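Last edited 2018-06-12. Applies to release 4 of the data.

# Sturkar Review Corpus

Sturkar is a collection of 303 video game reviews with per-paragraph labels. Each review was written for the project by paid reviewers and covers one console or PC game. The labels record what a paragraph talks about (controls, story, sound, price and so on) and whether the writer is for or against it.

The corpus was built to test tools that split long reviews into topics. It is small, and the labels are dense. It is a poor choice for training a model from nothing.

## Contents

| Path | What it holds |
|---|---|
| `reviews/` | One UTF-8 text file per review |
| `labels/` | One JSON file per review, same base name |
| `splits/` | Lists of base names for train, dev and test |
| `guide/` | The labelling guide, in Markdown |
| `tools/` | Scripts for checking and converting files |
| `docs/` | This file, the change log and the page images |

Base names are made from the platform code and a serial. They carry no meaning beyond that, and gaps in the serials are normal.

## Review files

Paragraphs are separated by one blank line. There is no title line. The title, platform and score are in the label file, so that a tool reading only `reviews/` cannot see the score by accident.

Writers were asked to keep to their usual style. Spelling is British in most files and American in some. Spelling mistakes were left alone unless they changed the name of a game or a character.

Quotation marks are straight. Older releases had a mixture of straight and curly marks, and paragraph offsets from those releases will not line up with this one.
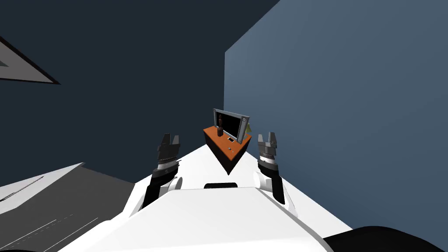 *Simulated interior: a white robot with two arms, both grippers open.*

## Label files

Each label file has the following top-level keys.

- `title` – name of the game as printed on the store page
- `platform` – platform code, see `guide/platforms.md`
- `score` – the reviewer's score, or `null`
- `replay` – `true` if the reviewer had finished an earlier game in the same series
- `paragraphs` – a list, in reading order

Each item in `paragraphs` looks like this:

```json
{
 "index": 3,
 "topics": ["controls", "camera"],
 "stance": {"controls": "for", "camera": "against"},
 "spoiler": false
}
```

`index` starts at 0. `topics` may be empty, for instance in a paragraph that only says where the writer bought the game. Every topic in `topics` must have an entry in `stance`. The permitted values are `for`, `against`, `mixed` and `none`. Use of `none` means the topic is described without a view being given; it does not mean the label is missing.

There are 19 topics. The full list, with borderline cases, is in `guide/topics.md`. The pair that causes most trouble is `difficulty` and `pacing`. A complaint that a boss fight drags on is `pacing`. A complaint that it had to be restarted many times is `difficulty`. Where both are present, both are applied.

`camera` refers to the in-game view only. Photo modes come under `extras`.

## How the labels were made

Labelling was done in Koppel, a browser tool that shows one paragraph at a time with the previous one greyed out above it. Each review was labelled by 3 people working separately. Where all agreed, the label was accepted. Where they did not, the paragraph went to a further pass by the guide's editor, whose choice is the one published.

The separate labels are not part of the main download. They are kept in the Lamosside archive and can be requested through the issue tracker. They are supplied in Koppel's own export format, which `tools/koppel_to_json` can read.

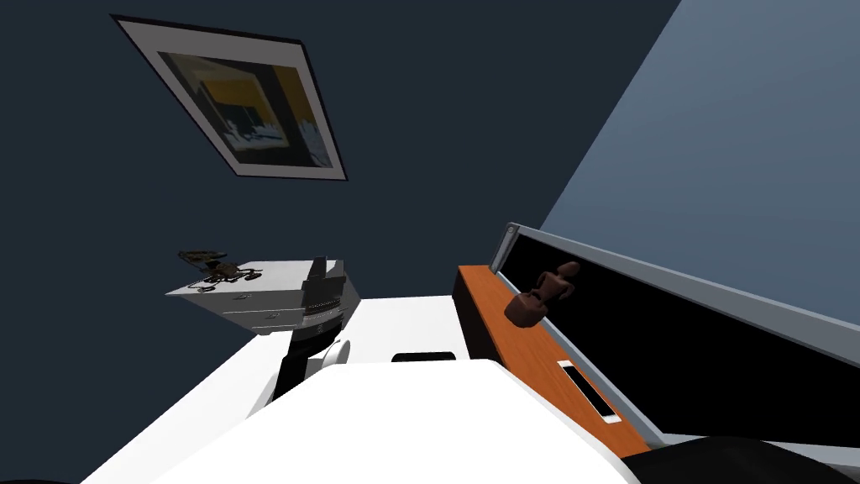 *Simulated interior: framed abstract picture on a navy wall, white cabinet with drawers.*

## Splits

Splits are made by series. All games in a series fall in the same split, including spin-offs that share a lead character. Licensed games are grouped by licence and by studio, in that order. This matters more than it might seem: reviews of sequels repeat a lot of wording from reviews of the earlier game, and random splits gave scores that were far too high.

Do not move files between splits. If a file has to be dropped for any reason, report results on the remaining files and say which were removed.

## Checking a copy

Run the checker from the top folder:

```
python tools/check.py --all
```

It tests that every review has a label file, that paragraph counts match, that topics are in the permitted list and that no base name is in more than one split. It prints nothing when there are no faults. Exit code 1 means at least one fault, exit code 2 means a file could not be read.

Windows users should turn off automatic line-ending conversion before cloning. The checker compares paragraph counts after normalising line endings, but the offset tool does not.

## Known problems

- Racing and sports games are thinly covered. Strategy games are better served than their share of the market would suggest.
- Scores were given on different scales by different writers and have been left as given. The scale is in `score_scale` where it is known.
- `spoiler` was added in December, after labelling had started. Files done before then were checked again for that field only.
- Several reviews describe versions of games that have since been patched. The complaints in them may no longer apply.
- Multiplayer is labelled only where the writer played it. A line such as "I did not try the online mode" gets no topic.

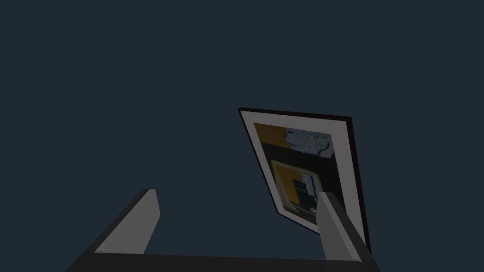

*Simulated interior: framed picture with a wide off-white mat, tilted view.*

## Licence

Texts and labels are released for research use under the terms in `LICENCE.txt`. The scripts in `tools/` are under a separate licence, given at the top of each file. Game titles belong to their owners.

Copies of single reviews may be quoted in papers. Full copies of the corpus should be fetched from the Jestonley mirror and not re-hosted, as withdrawn reviews are removed there first.

## Changes and contact

The change log is in `docs/CHANGES.md`. Label errors should be reported in the issue tracker with the base name, the paragraph index and the label you expected. Reports without an index are closed. Corrections go into the next numbered release, and published releases are not altered.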